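We use cookies to remember your reading preferences. Accept all | Manage settings

3. How people in Clalby actually store their bin bags (and why I ended up caring)

Posted in December by the Corness household papers desk

I came to this section sideways. The larger study was meant to be about kerbside collection, and I'd planned a tidy paragraph on bags before getting on to the bins themselves. Then the diaries started coming back and people had so much to say about bags! Where they keep them, who gets to change them, what happens when the last one goes. So the paragraph grew into what you're reading now, and the bins got bumped to section 4.

The diaries ran for 72 days in 156 households, spread across the old part of Clalby and the newer streets out past the Wemo turnoff. I asked everyone to jot down each time a bag was put in or taken out, with a line or two about anything that annoyed them. That gave me 3,789 entries once I'd thrown out the blank ones and a long run from one kitchen that was really a shopping list. I read every one of them, mostly at the laundry table with a cup of tea going cold, and coded them by hand.

The first thing I noticed was how firmly people feel about the roll. A loose stack of bags gets treated as a bit of a nuisance (they slide, they end up behind the dishwashing tablets) while a roll has a proper home. Under the sink was the favourite, as you'd guess. After that came the bottom of the bin itself, beneath the bag in use, which I'd always thought was my mum's own peculiar habit. Plenty of households swear by it. The ones who don't were quite rude about it in the margins.

Bag colour came up more than I'd allowed for in the coding sheet, and I had to go back and add a column. Black was described as the "proper" colour for general rubbish, even by people who buy white ones for the kitchen. Several diaries linked it to privacy, the neighbours not needing to know what you had for tea. One writer went further and said a clear bag felt like hanging your undies out the front.
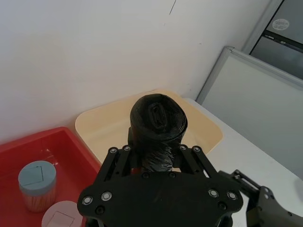
Figure 3. A tightly rolled black plastic garbage bag, with the spiral visible at the top end.

Now, the roll's shape matters for a grievance I've labelled "finding the end". It's the fiddly business of working out where the plastic starts, and then, with the bag in your hand, which side opens. I had it down as a minor code and it finished up as one of the busiest. People lick their fingers, rub the edge between their palms, blow on it, hand it to a child. Older diarists were more likely to mention sore thumbs, and a few had given up on rolls altogether and gone over to the boxed kind that pull out like tissues. I'd like to follow that up properly, as a sample this size can't tell me much about hands and arthritis.

Then there's the matter of who does it. In the shared houses, changing the bag was nearly always noted down with a grumble, and the grumble was nearly always about somebody else. Families were calmer on paper. My favourite entries come from a share house near the Yousafzai grocery where the rule was that whoever used the last bag bought the next roll. You can imagine what that did. The final bag sat in the cupboard for nine days while the one in the bin was squashed down with a saucepan lid. I've coded this as "avoidance", though it probably deserves a word of its own.

Running out was less common than I expected, and the fallback was the same nearly everywhere: a supermarket carrier bag, kept in a larger carrier bag, hung on a door handle. About 100 of the households had one of these on the go. Nobody had been asked to mention it, so the true number may well be higher.

A word on limits before I move along. Diaries flatter the person keeping them, and I suspect a good many late-night bag changes went unrecorded. I also didn't ask about bag size, which I regret, having since read three pages from one household on why theirs never fits over the rim. Size gets its own question in the second round, and I've put the revised diary sheet in the appendix for anyone who wants to borrow it.

Related items
Section 2: Recruiting households in Clalby
Section 4: The bins themselves, lids and all
Tea towels and other shared things
Corness diary sheet, revised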